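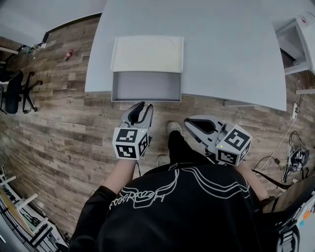 A good cutting table changes the way you sew, and we say that as people who spent years crawling around on the carpet with a mouthful of pins. The Largate is the big table we always wanted: long enough for a curtain drop, tall enough that your back is still on speaking terms with you by dinner, and smooth enough that silk lining slides across it without catching. We sell it in a few colours but the light grey is the one we keep coming back to, and a large light grey table over a wood-plank floor looks lovely, calm and bright without the glare you get off pure white. Black fabric shows up beautifully against it. So does cream, which was the real test for us (chalk lines on cream linen over a white top are a special kind of misery).

The Largate comes to us from Pawlak, a small workshop that has been building tables for tailors, sailmakers and upholsterers for longer than we've been in business. Tomoyo Hirose drew this one up after a winter of making theatre drapes on two doors laid across trestles, and you can tell it was designed by somebody who cuts cloth. The corners are rounded so they don't snag. There's no lip or metal trim at the edge, so a bolt can hang over the side and feed up freely. The rail that braces the legs sits well back, and you can stand right up close and get your hips against the table when you're reaching for the far selvedge.

Sizes

Largate 3000: the top is 3000 mm long. This is the one most home sewers and quilters go for, and it will take a full-length coat or a pair of curtains laid out in one go.

Largate 4000: the top is 4000 mm long. Made for soft furnishings, costume work, tents, sails, banners, anything that comes off the roll and keeps coming. It has an extra pair of legs in the middle.

Both lengths come in the same width, which lets you open out standard furnishing fabric flat. If you work mostly with folded dress fabric you'll have a generous strip left over for your rulers and your cup of tea.

The top

The top is 12 mm solid compact laminate, the same colour right through, with a very fine matte surface. It's dense, heavy stuff and it stays flat. Tailor's chalk wipes off with a dry cloth. Washable marker comes off with a damp one. We've ironed interfacing on it through a folded wool blanket and had no trouble, but please don't put a hot iron straight on the surface, and don't use it as a pressing table day in, day out.

You can run a rotary cutter on it only with a mat underneath. The blade won't go far into the laminate but it will leave a line, and you'll go dull very quickly. We stock the Wusard roll-out mat for exactly this job. It's cut to match either table, lies flat after a night out of the tube, and has a printed grid on one side and a plain face on the other. The grid side is handy for squaring up quilt backs. Lots of us end up leaving the plain side up, though, as printed lines under a busy check can make your eyes go funny.

The frame

Powder-coated steel legs with bolted joints. Everything goes together with the two hex keys in the box, and you'll want a second pair of hands for the top. Set the frame upright in its final spot first, do the bolts up finger-tight, lift the top on, line up the holes, then tighten the lot. If you tighten the frame before the top is on you may find the last pair of holes won't meet, and then it's back to loosening everything (ask us how we know!).

Legs are offered in 5 heights, chosen when you order. To find yours, stand in the shoes you sew in, bend your elbows and measure from the floor to the point of your elbow, then come down a hand's width. Between two sizes? Take the taller one. If two people share the table, go by whoever does most of the cutting and get a low platform for the other.

Each leg has a Disteris levelling foot that winds in and out by hand. They're terrific on old houses, where the boards run downhill toward the fireplace. The base is a soft grey rubber that grips timber and tile and doesn't leave marks on oiled or varnished boards. On thick carpet, ask for the wide feet when you order. No extra charge, we just need to know before it's packed.

Underneath

The optional shelf hangs from the cross rails and holds full bolts end to end. There's also a bar for rolls, which fits on either short end and takes the sort of cardboard tube that furnishing fabric comes on. Put your roll on it, pull across the table, cut, and you've got a clean edge without having to unroll half the shop. The bar and the shelf can go on the same table. With the shelf fitted you do lose a bit of foot room on that side, so if you like to cut from both sides, try it without for a while and add it afterward.

Looking after it

Warm water with a drop of dish soap, then a dry cloth. Skip the furniture polish, which leaves a film that can transfer to pale fabrics. Sticky residue from basting spray comes off with a little rubbing alcohol. Check the frame bolts after the first month and give them a nip if they need it.

Delivery

Tables are made to order. The top travels flat on a pallet and can't be folded or split, so please measure your stairs and hallway before you order, and include the turn at the top of the stairs! Send us a sketch if you're not sure and we'll tell you what we think. Ground-floor rooms with a decent doorway are usually no bother at all.

Orders placed before the June shutdown at Pawlak go out ahead of it, and anything after that joins the next batch. Colour samples of the top are free, and we're glad to post you all of them so you can lay your own fabrics across and see which one you like in your own light.

In the box: top, frame, levelling feet, bolts, hex keys, printed instructions. Mat, shelf and roll bar sold separately.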